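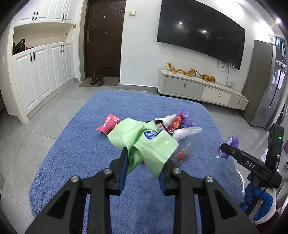
Subject: Re: [Norkside-knitters] Dyeing at home, and the Birnetti question

Hello all,

Thank you for the lovely replies to my note on Tuesday. I meant to answer each of you separately, but the evening got away from me (my sister called, and you know how that goes), so I'll put everything in one message and hope it reaches the right people.

Luminița Mihăilă wrote:

> I've got four skeins of the undyed Birnetti left over from the shawl and I'd love to try a deep blue before October is out. Every time I've dyed at home the color has come out in patches, darker at the ties and nearly white in the middle. Is it the yarn, or is it me? Also, does anybody know how much vinegar to use? My old notebook says "a good splash," and I no longer trust the woman who wrote that.

Luminița, it's neither the yarn nor you! I'd bet on the ties. If they're snug at all, the dye can't get in underneath, and it pools up on either side. I go around each skein and redo them as loose figure eights, with plenty of slack, and I use white cotton so nothing bleeds. Then I soak the whole lot in lukewarm water for a good long while. Overnight is fine. I used to dunk it for ten minutes and call it soaked, and I have a very spotty cardigan to show for it.

As for the vinegar, with acid dyes I measure by the weight of the dry yarn. One of your skeins should be 100 grams, if it's the same put-up as mine, and I give each one two tablespoons of plain white vinegar. My pot holds a good deal of water and I've never had trouble, but do check the leaflet that came with your dye, as some of them already have the acid mixed in.

The other thing is to go slowly with the heat. Put the wet yarn in while the pot is still cool, bring it up over half an hour or more, and keep it just under a simmer. Blues seem to grab on fast, and if you drop the skein into hot dye the outside drinks it all before the middle gets a sip. Turn it gently now and then with a spoon you'll never cook with again. When the water has gone nearly clear, switch off the stove and walk away until it's cold.

Somebody else (was it you, Pat?) asked where to buy undyed wool now that Lei has closed its shop on the corner. I've been ordering from Pestari. They sell a cone of 1000 meters and a bigger one of 2000, and the big one works out cheaper if you don't mind winding your own skeins. I wind mine around the backs of two dining chairs while I listen to the radio, and it's a very pleasant way to lose an afternoon. It does come with a bit of spinning oil in it, so wash it with a drop of dish soap before you soak it, or you'll be right back to patches.

If anyone would like to try a color before committing a whole skein, I have a bag of short ends I'd be glad to bring along next time. I'll also bring the big enamel pot back to Jean, with apologies for keeping it all summer.

Do write and tell us how the blue comes out, Luminița!

Warmly,
Dot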